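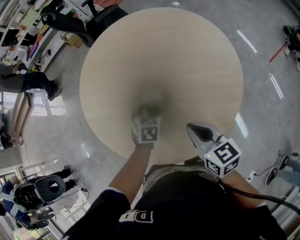

The gripper comparison at Tularcombe wrapped up in January, and the short version is that we are moving the tabletop work over to the Gerkholm handheld pair and keeping the Filska pair as a backup. Both were tried under the same conditions, with one operator, one gripper in each hand, and a head camera looking down at the work. The round wooden table gave us more trouble than either gripper did, and I'll get to that. Tracking is done from the white cubes with the black square codes on top of each gripper, and the wide lens bends everything near the rim, so the codes read best when both hands stay toward the middle.

We set a target of 800 recorded trials for each pair and got there with both. Chunhua Ding and Haoran Liao did most of the handling, swapping over when their wrists got tired. Tianyou Jia ran the recording side and went through the files afterward. The tasks were the usual ones: pick up a cup, fold a cloth, put a lid on a jar, hand a spoon from one side to the other.

On plain picking, there was very little between them. The Filska closes faster and has a lighter trigger, and Haoran preferred it for anything small. The Gerkholm has a longer throw and a stiffer spring. It took both of them a morning to get used to it, and Chunhua still says her right hand notices by lunchtime.

The difference showed up in the files. With the Filska pair, tracking dropped out in 19 trials out of every hundred, mostly during the handover task, when one marker gets between the camera and the other. The Gerkholm mount holds its marker a bit higher and tilted back toward the operator, and its dropouts came to 10 in every hundred. Tianyou checked whether this was the mount or the person using it by having Chunhua and Haoran trade pairs for a full day. The gap stayed the same.

We then printed a taller mount for the Filska and tried again. Tracking got better, but the extra height made the gripper top-heavy, and it kept wanting to roll over in the hand. Milagros Henríquez has a shorter version on the printer now. If it works we may go back to using both.

Back to the table. A round top has no straight edge to line up against, and we had been setting the start positions by eye. Over a few days they drifted enough to matter. Latrice Quintanilla cut a paper template that sits against the rim and has the start positions punched through it. Please use it, and please put it back in the flat drawer when you're done – it creases easily.

Some other notes from the trials:

Cables are still a nuisance. We tried running them up the sleeve with a strap at the elbow and the operators hated it. Letting the cable hang off to the side worked better, as long as it was taped down before it reached the walkway. Battery packs have been priced and are too heavy for now.

The Meng controller was fine with both pairs. It lost its settings twice after a restart, and Latrice has written up the steps for loading them again. The sheet is taped inside the lid.

Finger pads wear faster than we planned for. The Gerkholm pads began to go smooth at the tips well before the last trial, and a smooth pad on the jar lid is a waste of a recording. We'll change them on a schedule from now on. Spares are in the second bin, sorted left and right.

Head camera height makes more difference than I expected. Haoran is a good deal taller than Chunhua, and the markers look smaller from where he stands. Tianyou is adding a quick height check to the start of each session. It takes under a minute.

The next round will be 2,000 trials on the Gerkholm pair with the same four tasks plus pouring, which we left out this time because of the mess. We could use two more operators, left-handed if possible, for mornings only. You don't need to have held one of these before. Chunhua will do the first session with you. Put your name on the sheet by the bench or tell Milagros.

The full table of results, including the day with the swapped pairs, is in the shared folder under "handheld compare." Tianyou would like to hear from anyone who reads the dropout column differently from how we did.

3 comments | 7 shares

Previous item | Next item | All items | Back to top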